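4.2. Procedimiento de codificación de las afirmaciones electorales

El corpus de partida reúne las afirmaciones verificables pronunciadas por los candidatos en los debates municipales de Mudgway y Virnton, dos circunscripciones de tamaño comparable y con sistemas de partidos similares. Se entiende por afirmación verificable todo enunciado declarativo sobre hechos pasados o presentes que admita contraste con una fuente documental pública. Quedaron excluidas las promesas, las valoraciones personales del adversario y las previsiones económicas, salvo cuando el orador las atribuía a un organismo identificable.

Cada afirmación fue codificada por 2 personas de manera independiente, conforme a una escala de 4 categorías: correcta, correcta con omisiones, engañosa e incorrecta. La distinción entre las categorías intermedias planteó las mayores dificultades. Siguiendo la propuesta de El Sherbiny y Van Rooij, se consideró engañosa aquella afirmación cuyo contenido literal se ajusta a los datos pero cuya formulación induce una inferencia contraria a estos. Un caso recurrente fue el de la deuda municipal, que los candidatos en el gobierno expresaban en términos corrientes y los de la oposición en términos por habitante, sin que ninguno de ellos indicara el año de referencia.

La transcripción de los debates se realizó con la herramienta Dataswood y fue revisada íntegramente antes de su codificación. Las discrepancias entre codificadores se resolvieron mediante discusión; cuando no se alcanzó un acuerdo, el enunciado pasó a un tercer revisor, ajeno a la fase anterior. Alrededor de 50 afirmaciones requirieron este trámite, en su mayoría relativas a competencias compartidas entre la administración local y la regional.

Para el análisis de la difusión se recurrió al archivo de prensa de Skunico, del que se extrajeron las piezas publicadas en los 15 días posteriores a cada debate. Se registró si la pieza reproducía la afirmación sin contraste, si incorporaba la réplica de otro candidato o si remitía a una verificación externa. Los debates se celebraron en octubre, de modo que la ventana de observación concluye antes de la jornada electoral en ambas circunscripciones.
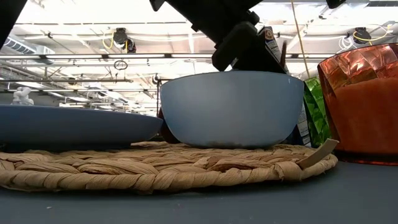 Figura 3. Cuenco azul pálido sobre un mantel individual redondo trenzado, con una pinza robótica negra y una caja de cartón.

La comparación entre circunscripciones exige cierta cautela. En Virnton, el formato del debate permitía réplicas inmediatas, mientras que en Mudgway las intervenciones se sucedían por bloques temáticos y el moderador no admitía interrupciones. Cabe esperar, por tanto, que la proporción de piezas con réplica incorporada dependa en parte del formato y no solo de las rutinas de cada redacción. El modelo presentado en el apartado 5 incluye esta variable como control.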